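The cable was the problem, as usual

I look after one two-arm cell at Flulleder. On paper it's a quarter of my job. The rest of the job keeps sending me emails about why I'm always at the cell.

This week it was the right wrist. Every so often, with the arm reaching down and the hand turned most of the way around, the fingers would stop responding for a moment and then come back as if they'd only stepped out for a smoke. No fault on the arm itself. The green light stayed green. The log had one line in it, a timeout, 474 times. I went and got a coffee, and when I looked again it was 477.

A timeout that depends on the pose is a cable until proven otherwise. I've written that inside the lid of my toolbox in paint marker. I still spent most of a morning reinstalling the driver, because the driver was something I could fix sitting down.

So, for my own future use, the order I should have done it in.

Power off, arm parked low enough that I can see the top of the wrist without a stool. Snip every tie between the hand and the first clamp. Flex the cable by hand an inch at a time and look for a flat spot, which I found right where an earlier me had pulled a zip tie tight and trimmed it with great pride. The replacement came from Cumo, two meters longer than I ordered, so now I own two meters of spare.

Then the routing. The loop over the wrist has to be bigger than looks decent. Everyone who sees it wants to tidy it, me included, and a tidy loop is a short loop, and a short loop gets yanked the first time the last joint goes all the way around. I leave it fat and ugly, turn the joint by jogging it slowly to both ends, and watch the cable the whole time with one hand on the stop.
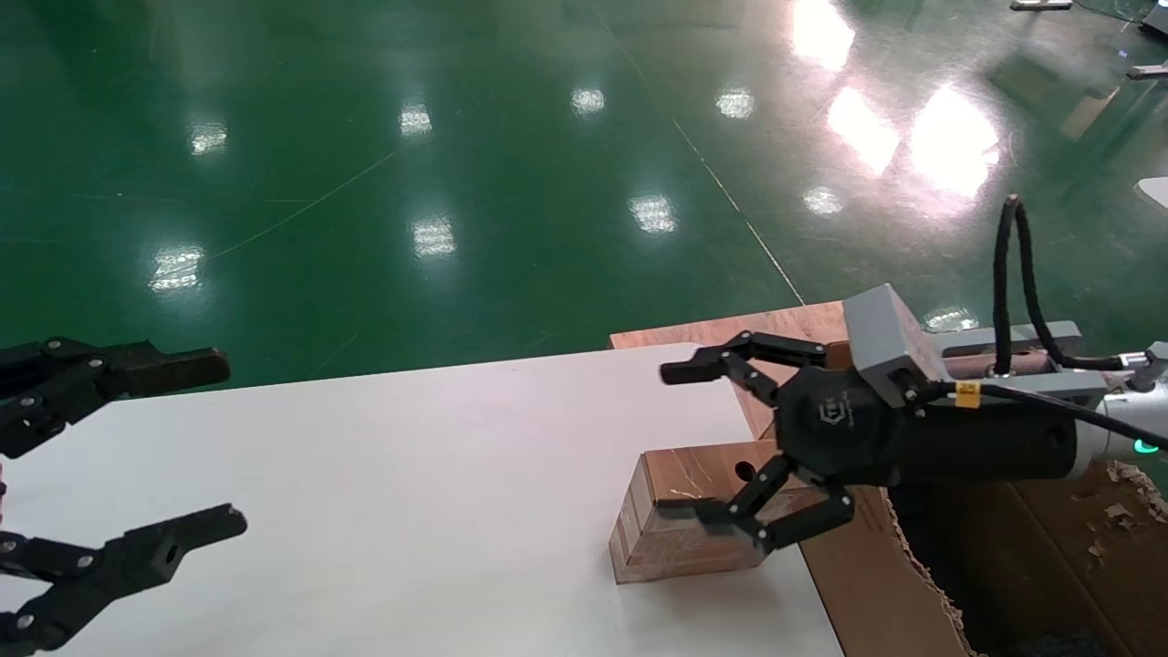 After a cable change I redo the finger zero on both hands, even though only one was touched. Open all the way, close all the way on nothing, write down the numbers, compare them with last month's. The right hand was 6 counts off from where I'd left it in November. I can't say whether that was the cable or the hand or my handwriting. I saved the new value and moved on.

While I had the tools out I went over the pivot screws. These hands are mostly linkages, and linkages are mostly screws waiting for their chance. A quarter turn of looseness at the base comes out at the fingertip as a grip that lands somewhere near where you asked. I go around with the small driver, no power tool, and put a dot of paint on each head once it's snug. If a dot has moved next time, I've got something to be annoyed about with evidence.

The payload setting is the one I forget. New cable, slightly heavier, hanging in a different place, and the arm thinks it's carrying something it isn't. Leave it wrong and the arm drifts when you put it in free drive – very slowly, like a shopping cart on a slope. I weighed what I could, guessed the rest, and nudged the center of mass until it stayed put when I let go.

Then a dry run of the handover positions at quarter speed. The left hand holds something thin, the right hand goes down into the box and comes back out, and I stand there pretending I'm relaxed. Thin stock is a good test for the left one. A block will forgive a bad zero, but a strip held upright leans over and tells on you.

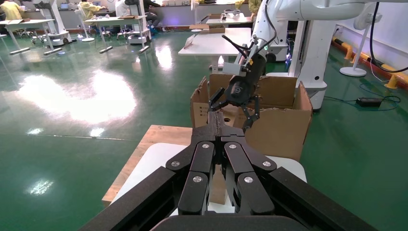 The box is also part of the maintenance, I'm sorry to say. Cardboard changes shape over time. The flaps go soft and spread, and a flap that was nowhere near the fingers on Monday is in their way by the end of the week. We had a proper plastic bin from Nonum for a while, with a spec sheet and everything, and its rim was just high enough to foul the wrist. I mark where the box goes and check the flaps before I check anything electrical.

The Polishchuk manual, which I otherwise like, says to inspect the hand cable every 3300 hours. I'd love to meet that cable. Mine lives on the outside of a wrist that turns over all day, and I've started looking at it whenever I walk past, the way you look at a tire you don't trust.

Still on the list: a softer clamp for the top of the loop, velcro in place of every remaining zip tie, and a label on the spare so it doesn't get borrowed for somebody's bench setup. I've ordered the velcro. The log has been quiet since lunch, and I'm not opening it again until tomorrow.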